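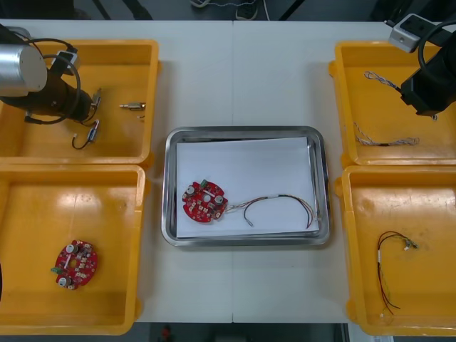 Yellow trays and the steel tray on the white table, February.

Soil probes, continued from the previous page

Brorer logger back from the field. 3,148 readings on the card at 15 minute spacing, no gaps until the end, where the battery went low and the timestamps start to repeat. I cut everything after the first repeated stamp and kept the raw file next to the trimmed one. Please don't overwrite the raw one.

Shallow probe looks fine. It steps up with each rain and tails off the way it did last fall. The deep probe is the one I don't believe. It reads wetter than the shallow one for the whole dry stretch and hardly moves when the shallow one jumps. Sumeya thinks there is a clay layer down there holding water and the probe is telling the truth. I think water got into the cable joint. We have argued this before and neither of us had a soil sample, so this time I brought one up from the same hole.

Oven drying: sample went in at 185 g without the dish. Left it overnight at the usual setting, weighed it in the morning, put it back for two hours and weighed it again. No change on the second weighing, so I call it dry. Worked out by weight, it comes in 8 percent under what the deep probe claims after conversion. The conversion uses the bulk density from the old Dinsa pit and that may not hold here. The Dinsa soil was much sandier. If the density is wrong the difference shrinks, but I can't make it disappear with any number that makes sense for a field soil.

To do: a proper density ring at Brorer. The rings are in the drawer under the balance, and the one with the bent lip should be thrown out before somebody uses it.
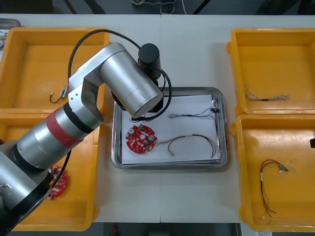 Bucket test in the afternoon. Same method as the last batch: air dried soil, sieved, packed in lifts, water added by weight, lid on, left to even out. I packed the first bucket too hard and had to start over – the probe would not go in straight and one rod was pushing outward. Splayed rods read low, so forcing it would only have given me another number to argue about. Second bucket went better. Tap the side after every lift and stop when the surface quits dropping.

Deep probe in the dry bucket: reads high from the start. Pulled it, wiped the rods, turned it a quarter turn and tried again. Still high. Shallow probe in the same hole reads where it ought to. I swapped their channels on the logger and the high reading followed the probe, so the logger input is off the hook.

Next I flexed the cable near the joint while watching the live value. It jumped, then settled somewhere else, and it did not come back to the first value when I let go. That is enough for me to say joint. Sumeya agrees the probe is bad but still wants her clay layer, and she may be right about that too. The auger did come up sticky at the bottom. Both can be true, in which case the deep record is a real wet layer with a bad offset on top that wanders. I don't see a way to correct it after the fact.

Decision: deep record from Brorer is flagged and stays out of the summary table. Shallow record goes in.

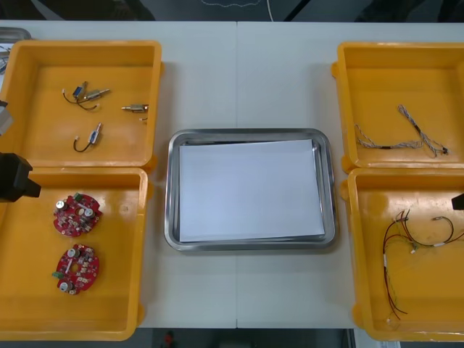
The joint was made with the Grirker sleeves, the clear kind. I slit it open lengthwise. Green on the copper at the outer end, clean at the probe end. The glue had only flowed on one side, so whoever shrank it (probably me) held the heat gun in one place. For the replacement I want to use the Hetov resin kit even though it is messy and takes until the next day to set. Scuff the jacket first or the resin peels off it. Write the probe number on the jacket before pouring.

The spare probe needs its own bucket run before it goes out. Dry and wet points at least, and one in between if there is enough sieved soil left. The sieved bin was getting low when I closed it.

Open questions for next time:
Does the Dinsa density get used anywhere else in the spreadsheet? I found it on two tabs and stopped looking.
Should the battery be changed on every visit – it is cheap and the drive is long.
Who has the long auger handle.

Oven off 5:40. Dried sample is in the desiccator, labeled, keep it until the density ring is done.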